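Rukville fort and the old water works, October. Notes typed up on the bus back, sorry for the gaps.

Got there 9:40, gate opens at 10. Ticket 28, kids half. The lower gate is closed for repairs so everybody goes in by the north ramp, steep, bad for knees. Bring your own water, the stall only sells tea.

## The walls

Outer wall is 800 paces end to end according to the sign, and the sign is the newest thing on the site. Most of the facing stone is gone, taken for houses in Istard over the years, and you can spot the same pinkish blocks in garden walls all along the road in. What's left is the rubble core and a few good courses near the north tower. Lovely carving on the tower door, vines and a pair of birds, one with the head knocked off. No barrier. People were leaning bags on it.

Met our guide there, Dzintra Uibo. She grew up in the village and her grandmother kept goats inside the fort. Talks fast, knows every stone. Her version is that the town was never stormed at all, the river moved and people left over two generations. The guidebook has a siege and a fire. She pointed out there's no burn layer in the trench by the granary, and I didn't see one either, though I'm no archeologist.

## The cistern

Best part of the day. 672 is the date she gives for the first phase, from an inscription that's now in the museum at Usirus. The one on the wall is a cast and a poor one, half the letters have gone soft. Steps down are slippery, hold the rope. Columns are all different, reused from something older, one is upside down. Cold down there and it smells of bats.

Priit Lūse, who was in our group and has written on the Hattori aqueducts, got into a long argument with Dzintra over wether the inlet channel is original. He says the mortar is wrong. She says the mortar was redone and the channel wasn't. Twenty minutes of this, very enjoyable. Nothing settled.

Lunch after, in the village, lentils and flat bread. 2 hours is plenty for the fort but give the cistern as long as you can.
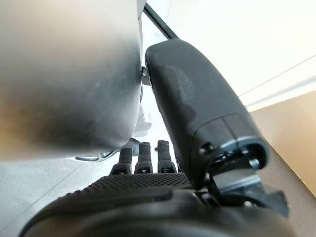

## Museum at Usirus

Short visit, closes at 4 and we were late. Two rooms. The real inscription is in the second one, badly lit, stand to the left and the letters come up much better. Coins, a lot of roof tile, a stone lion with a very worn face. Labels are typed and some have slipped down behind the glass. No catalog for sale, they ran out and there's no plan to reprint. A shame, the drawings in it are the only record of the south gate before it fell.

## If you go

- Last bus to Istard leaves at 5:15 from the bridge, not from the square
- Ask for the cistern key at the ticket window, its not open otherwise
- Flat shoes
- Photos allowed at the fort, not in the museum

Would like to see the granary trench again when it's dry. Dzintra thinks they'll backfill it before spring.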